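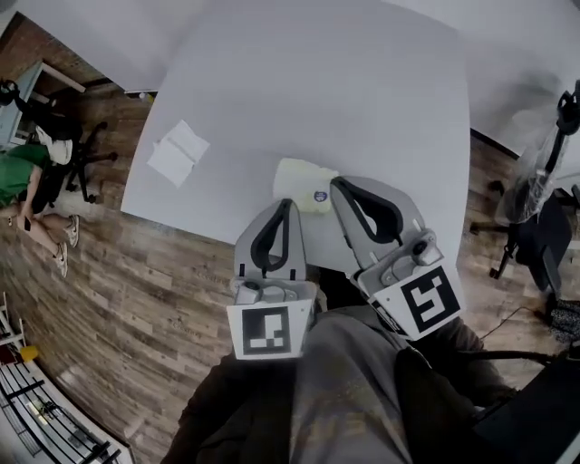

Plemby公司Monday发布测试框架Grolum的新版本，面向以C#及其他主流语言编写后端服务的开发团队。公司在发布时先说明了一点：新版本不会让测试变得“自动可靠”，也不会用生成的用例数量来证明自身价值。过去几年，测试工具的宣传往往从覆盖率讲起，到覆盖率为止，而维护过旧代码库的人都清楚，一个数字很高的项目照样可能在最普通的输入上出错。负责Grolum开发的Tyra Sundqvist在内部设计文档里用过一个很日常的比方：白色桌面上放着一张折过的白纸和一个揉皱的浅黄色塑料袋，测试若只断言“桌上有东西”，把纸拿走也照样通过。她认为，相当一部分被称为“完整”的测试套件，断言就停在这个水平。

新版本的主要改动是“断言审查”。运行时，Grolum会对被测代码做小幅改写，例如调换比较符号、删去一次赋值、把返回值换成空集合，再检查现有测试是否有任何一条因此失败。没有失败的，列入报告。这种做法在业内早有名称，叫变异测试，Plemby没有声称是自己的发明。公司所做的，是把它限制在当次提交改动过的代码范围内，使它能放进日常构建，不必等到夜间单独运行。

“我们对这类工具一直有疑问，包括我们自己的。”Tyra Sundqvist表示，“报告一长，大家就不看了。所以默认只列出和本次改动直接相关的条目，其余的要手动打开。有人会说这样漏报，确实会漏报，文档里写明了。”

试用在物流软件公司Billadberg进行。该公司选了一个订单结算模块，模块原有449条测试，全部通过，行覆盖率长期被当作合格依据。断言审查运行之后，23处改写没有被任何测试发现，其中11处涉及运费舍入和退款金额。Billadberg的开发主管Nour Chamoun对结果的评价比较保留。

“23这个数字听起来很糟，但我不建议直接拿去汇报。”Nour Chamoun说，“有几处改写在业务上根本不会产生差别，工具分不出来，得由人去看。真正让我们改代码的是舍入那几处。另外，构建时间变长了，组里有人抱怨，我觉得抱怨得有道理。”

据Billadberg提供的记录，在限定改动范围的设置下，单次构建平均增加将近15分钟。Plemby没有对这一数字作出解释性修饰，只说明该模块的测试依赖真实数据库，启动较慢；使用内存替身的项目情况会有所不同，但公司目前没有足够的数据给出可比较的结果，因此发布资料中不包含性能对比图。

除断言审查外，新版本还调整了场景的书写方式。此前Grolum允许用近似自然语言的句子描述测试步骤，再由框架匹配到对应方法。这一功能在演示中颇受欢迎，在实际项目里则经常变成另一层需要维护的代码：句子改了一个字，匹配失效，错误信息却指向别处。新版本保留了旧语法，但不再推荐，示例全部改为普通方法调用。场景的准备、执行和检查三个阶段仍然分开，共用的准备步骤可以组合，嵌套超过两层时编译器会给出警告。

Ronja Hellström参与了语法部分的重写。她指出，可读性很难在发布当天验证。“写的人当时总觉得清楚。要等换了人，或者隔上半年再打开同一个文件，才知道清不清楚。我们自己的仓库里就有读不懂的场景，是我写的。”

独立咨询机构Haugland受邀在发布前审阅了文档和源代码。顾问Eskil Hovland在意见中肯定了限定范围的思路，同时列出了尚未解决的问题：异步代码的改写规则过于保守，许多并发错误不在检查之列；对依赖系统时间的测试，框架仍可能给出前后不一致的结果；忽略列表没有到期机制，团队一旦把某条结果标为“无关”，它就会一直留在那里。Plemby接受了上述意见，并将全文附在发行说明之后。忽略列表的到期机制计划在June随小版本更新提供，另外两项暂无时间表。

对于近来常被问到的自动生成测试，公司表示本版本不提供这一功能。Plemby的立场是，由程序根据现有实现推导出来的测试，多半只是把现有行为重新抄写一遍，连同其中的错误。如果用户自行使用其他工具生成用例，断言审查同样可以对其进行检查，报告中不区分来源。

供应与升级

Grolum新版本即日起可通过常用的包管理渠道获取，核心框架继续以开源许可发布，断言审查包含在核心框架之内，不另行收费。付费支持合同的内容不变。从上一版本升级时，自然语言场景无需改写；自定义报告插件需要重新编译，部分接口名称有改动，对照表见发行说明。断言审查默认关闭，需在配置文件中按项目启用。Plemby建议先在一个规模较小、近期仍在修改的模块上试用，再决定是否推广到整个代码库。

关于Plemby

Plemby是一家开发测试与构建工具的软件公司，产品包括测试框架Grolum及配套的报告服务。

媒体联系人：Britt-Marie Brekke，Plemby公司对外联络部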